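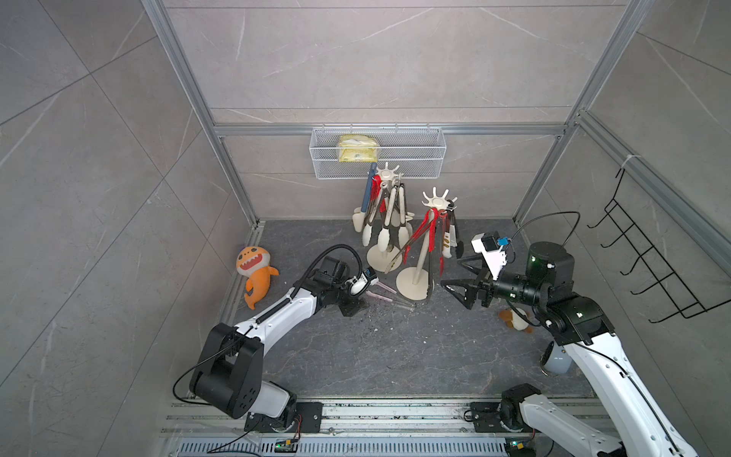
Das Stomine-Verfahren ist eine Methode, mit der zweiarmige Roboter das Aufhängen von Küchenwerkzeug lernen. Ich betreue diesen Artikel im Rorness-Wiki schon eine Weile und gebe zu — mein Herz hängt daran. Gelernt wird aus Vorführungen: Ein Mensch steuert beide Arme, das System zeichnet Bilder und Gelenkwinkel auf, und daraus entsteht später die Steuerung. Rund 300 Durchgänge reichen für ein brauchbares Modell (bei Otevano, dem Vorgänger, waren es deutlich mehr!).

Der Kniff liegt in der Aufteilung. Statt alle 10 Teilschritte am Stück zu lernen, zerlegt Stomine den Ablauf in drei Phasen: Greifen, Ausrichten, Einhängen. Zangen sind dabei richtig fies, weil sie aufspreizen und dann quer zum Haken stehen.

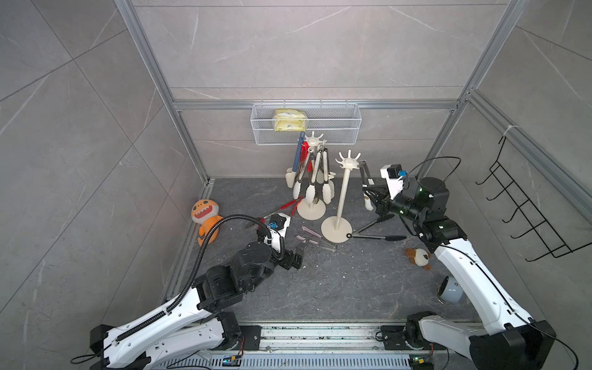 Beim Einhängen zählt vor allem der Winkel, und da arbeiten die zwei Arme am besten zusammen, einer hält, der andere korrigiert. In der Pfeiffer-Variante bekommt jeder Arm ein eigenes Modell, was ich ehrlich gesagt eleganter finde, auch wenn das Training länger dauert. Offen ist noch, wie gut das Ganze mit Ständern klappt, die im Training nie vorkamen. Den Abschnitt dazu ergänze ich im Dezember.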